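Eleri Mathias
A thread on wool duvets versus feather versus the synthetic ones, after one winter of trying all three in the same house. Long one. Mute me if bedding isn't your thing.

1/ Background. We moved to Sutlow in January into a house with storage heaters and single glazing at the back. The back bedroom is the cold one. By four in the morning you could see your breath in there. I had one old duvet with no label and no idea what tog it was.

2/ Tog first, as I got this wrong for years. It measures how well the thing holds warmth. It doesn't tell you how heavy it is or how stuffy it feels. Two duvets with the same tog can be completely different to sleep under.

3/ Synthetic. I bought the Starkora one in the sales. Cheap, washes at home, dries in a day on the airer if you keep turning it. Warm straight away. The trouble is I wake up clammy at two and kick it off, then wake up cold at three. My husband has no such problem and thinks it's fine.

4/ It also goes flat. The filling has moved to the sides and there is a thin bit right over my knees. Shaking it helps for a night.

5/ Feather and down. This came from my aunt, who had it from new and had stopped using it. Lovely and light. It holds heat well and I slept better under it than the Starkora.

6/ Against that, it leaks. Little white quills coming through the cover, and one in my ear. A close-woven cover cuts this down a lot. The cheap polycotton ones let everything through.

7/ You can't easily wash feather at home either. Ours wouldn't go in the drum. The launderette on Evside has the big machines and it took 45 minutes to wash and then a very long time to dry. Take a book. Put it through the dryer until you are sure it's done, then put it through again. Damp down smells like a wet dog.

8/ Wool. This was the expensive one. I paid £249 for a double, which I had to think about. It's flatter than the others and when it arrived I thought they'd sent me a mattress topper.

9/ First week I wasn't convinced. It doesn't give you that instant warm feeling. You get in, it's cool, and you lie there wondering what you've spent your money on. Ten minutes later you're comfortable and you stay that way until morning.

10/ I haven't kicked it off once. On the very cold nights I put a blanket over the top. On mild nights I sleep under it as it is. The label says to air it outside a few times a year and spot clean, so that's what I do.

11/ It did smell of sheep for the first fortnight. Not strong, but there. A day on the line on a dry, windy afternoon sorted most of it.

12/ A few people have asked about size. Go up one from your bed if two of you share. We have a double bed and the feather one is a king. It ended all arguments. The only cost is that your covers have to be king size as well, and those are dearer.

13/ Covers matter more than I expected. I had a brushed cotton one on the wool and it was too much, both of us too hot. Plain cotton is better. Thread count I've given up on. Anything from 200 upwards feels the same to me once it's been washed a few times.

14/ Nia Prothero asked me how to get a cover on without climbing inside it. Turn it inside out, put your hands into the two far corners, grab the duvet corners through the cloth and flip the lot over. Do the bottom corners last, then shake. I was shown this at 19 and still do it wrong one time in three.

15/ Buttons over poppers, by the way. Poppers give up after a year and you end up with a foot inside the cover.

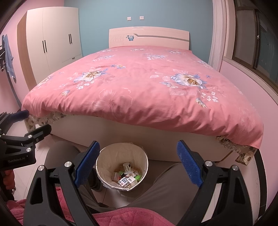

16/ How far a duvet should hang over is partly taste. I like a good drop on both sides, as it keeps draughts off your shoulders when the other person turns over. Look at the pink one with the big roses – it comes well down at the sides and over the foot, and there's still a bit of the flowery bed skirt showing at the corners. On a bed like that with a tiled floor I'd want the extra length. If you have a footboard the bottom edge just bunches up against it, so there's less point in going long.

17/ Storage. Don't use the vacuum bags for feather or wool. I did it with the feather one over the summer and it never fully came back. A cotton sack or an old cover on top of the wardrobe is fine. The synthetic can go in a vacuum bag and won't know the difference.

18/ Moths, for the wool people. Mine's been all right so far. I air it, I check the seams, and I have cedar balls in the cupboard which may or may not do anything. Mrs Price next door swears by lavender bags and has lent me 2 of hers.

19/ Costs, as someone will ask. The synthetic is cheapest to buy, and I expect to replace it soon. I looked up a new feather one like my aunt's and the decent ones started at £70. Wool costs the most by a distance. I'm hoping to get a lot of years out of it but I've only had it one winter, so ask me again.

20/ Where we've ended up: wool on our bed, feather in the spare room, Starkora in the cupboard for when my brother stays. He sleeps in a hoodie anyway.

21/ Pillows are a separate thread. I've got four on the go at the moment and don't like any of them.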